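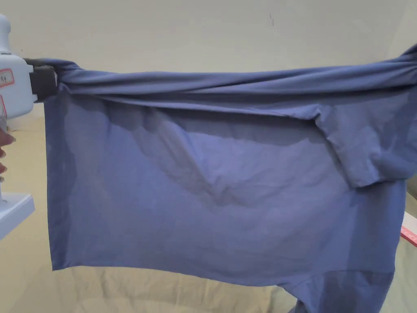

Who can come to the open day, and does it cost anything?
The open day is free for everybody, but each visitor must write his or her name on the list at the front desk, and children under 12 must come with an adult.

Minutes of the planning and review meeting for the open day
Tultley Center for Home Automation, meeting room on the second floor
Date: Jul 15, 2023
Chair: Deepak Dwivedi
Minutes taken by: Ashok Tomar
Also present: two members of the Zover team, one member from Vamach, the front desk staff
Absent with notice: Triệu

1. Opening and last minutes

The chair opened the meeting and thanked the people who came from the other building. The minutes of the last meeting were read. One correction was made: the delivery of the folding chairs was paid by Vamach and not by Zover. With this correction the minutes were accepted.

2. Report on the demonstration visit

The meeting heard a report on the visit of the technical school class, which was the rehearsal for the open day. The class had 20 students and they were divided in groups of four. Each group stayed at one table and then moved to the next one when the bell rang.

The shirt folding table was the most popular. The students could hold a hand gripper, close the jaws on a piece of clothing, and try to lay it flat on the cloth. Many of them said it is more difficult than it looks. A T-shirt of thin knit is soft and does not stay where one puts it. When it is lifted by one shoulder, the collar likes to roll up and the sleeve falls over the front. The Zover team explained that a person corrects such things without thinking, and that a machine must learn every one of these small corrections.

Mr. Tomar reported that the explanation at the table was too long. The students at the back started to talk among themselves. The member from Vamach did not agree fully and said that the teacher was happy with the explanation and asked for a copy of it. After some discussion it was agreed to have a short talk of four minutes, and a printed page for those who want to read more.

The second table (sorting of spoons and forks) worked well in the morning. In the afternoon the arm stopped two times and had to be started again. The reason is not known yet. The Zover team will look at the records and write to the chair.

3. Clothes for the demonstration

It was discussed which clothes should be used on the open day. The Zover team prefers plain T-shirts in one color, without a print, so that visitors look at the fold and not at the picture on the shirt. Vamach asked to have also towels, which are easier for small children. Both were accepted. The shirts must be washed before the day with a soap that has no strong smell. Last time one visitor complained about it.

The question of buttoned shirts was raised again. The chair said that they are too slow for a public table and that this will be looked at in December.

4. Labels on the equipment

Several hand grippers were mixed up after the rehearsal and it took a long time to find which one belongs to which table. It was decided that the equipment list will be checked against the labels, and that any label which is difficult to read will be written new. Mr. Tomar will do this together with the front desk.

5. Safety at the tables

Visitors may hold the hand grippers but may not put their fingers between the jaws. This must be said at the start of each group. A line of tape on the floor will mark how near visitors can stand to the arm at the second table. One person from the staff must be next to the stop button at all times, also during lunch. The lunch plan has to be changed for this reason, and the chair will send a new one.

6. Money

The budget for the open day is 2,000 dollars. Up to now 1,466 dollars are spent, mostly for the tables, the cloths and the printing of the posters. The rest is kept for drinks and for a second set of towels. Triệu had asked by letter if a sign at the bus stop can be paid from the same budget. The meeting agreed, if the price is known before the order is made.

7. Other matters

The front desk asked what to answer when visitors want to know if they can buy a folding machine. The answer is that nothing is for sale on the open day, and that they can leave an address if they want to get news later.

The member from Vamach asked if visitors may take pictures. They may, but other people's children should not be in them.

The door to the yard does not close well. The chair has already called the building office.

Tasks
Zover team: find out why the arm stopped, write the short talk
Ashok Tomar: labels and equipment list, printed page
Deepak Dwivedi: new lunch plan, tape for the floor
Vamach: towels, washing of the T-shirts
Triệu: price of the sign

The next meeting will be in the same room. The chair will send the time by mail. The meeting was closed at noon.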